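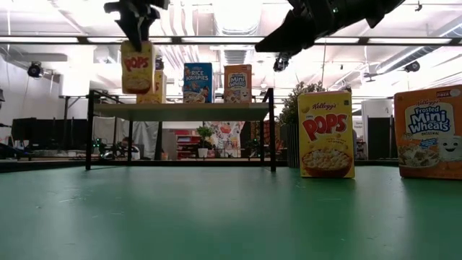 Chapter 7
Restocking as a Test of Two-Arm Learning

A shelf-filling task is simple to state and awkward to score. Boxes begin on a table, a shelf stands beside them, and the task is complete when every box is on the shelf, upright and in the column of its own kind. The version used throughout this chapter has two arms working over one green tabletop, a low shelf on four slim legs, and single-serving cereal boxes of three kinds: Corn Pops (yellow), Rice Krispies (blue) and Frosted Mini Wheats (orange). The colours separate the kinds well, so recognition contributes little to the error. Most of the difficulty lies in grasping, in placing, and in deciding which arm should act.

The task was set up at the Virnham laboratory as part of the Vatis study, and its data are used again in Chapters 8 and 9. The training set holds 1,094 complete demonstrations, each given by a human operator driving both arms. A further 162 episodes were kept back for testing and were never used to adjust the model. An episode ends when the operator or the policy signals completion, or when the time limit is reached.

7.1 Starting layouts

The position and heading of each box are varied between episodes. Without this variation a policy can learn a fixed sequence of motions and score well while making almost no use of its cameras. Layouts are drawn from a list prepared in advance, and the same list is used for every method under comparison. A layout is rejected if two boxes touch, or if a box lies beyond the reach of both arms. 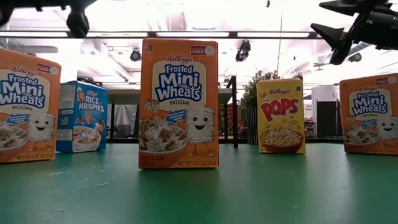 Figure 7.2. Boxes of three kinds standing on the work surface, with gaps between neighbours.

The spacing between boxes matters more than their number. A finger must pass on each side of the box to be gripped, and a narrow gap forces the arm to approach from a less convenient angle. We define the clearance of a layout as the smallest gap between any two boxes, measured at table height. Results later in the chapter are grouped by clearance.

7.2 Division of work between the arms

Two rules were compared. Under the fixed rule, each arm handles only the boxes on its own side of the centre line. Under the free rule, the policy chooses the arm from the current views. The fixed rule avoids most conflicts over the shelf, but one arm often waits with nothing to do. The free rule shortens the episode when the boxes are unevenly spread, at the cost of occasional hesitation when both arms could reach the same box.

An overhead view is well suited to studying this behaviour. It shows the shelf columns, the boxes still on the table and both arms together, and the distance between the two grippers can be estimated from it directly.

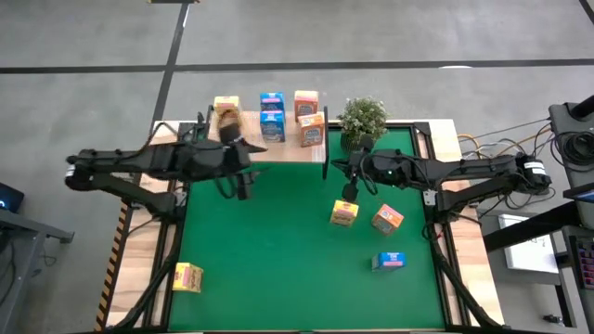
7.3 What the wrist cameras add

The fixed cameras give the general arrangement but lose detail once a gripper passes in front of the box. A camera on each wrist supplies the missing view. The Okafor encoder, described in Chapter 5, processes each view separately and joins the results before the action is predicted. Removing the wrist views while leaving the rest of the method unchanged gives a direct measure of their value.

In the Vatis data the loss was greatest during the last part of the reach. Policies without wrist views tended to close the fingers too early, and a box touched on one edge would turn or tip. 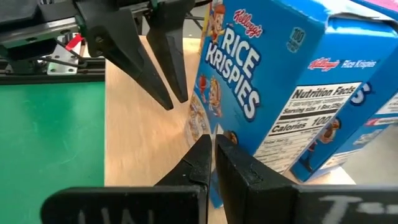
The effect was smaller during transport, when the box is already held and the arm needs only to reach the correct column. It grew again at placement, where a box set down beside another must clear its neighbour by a small margin. A policy that leans one box against the next has not failed in any obvious sense, so the scoring scheme must say how such a case is treated. Here a leaning box counts as placed but not as aligned, and the two scores are reported separately.

Recordings were stored in the Droredix format, with 2,529 placements labelled by hand. Section 7.4 sets out the labelling rules. Readers concerned only with the comparison of methods may go directly to Section 7.5.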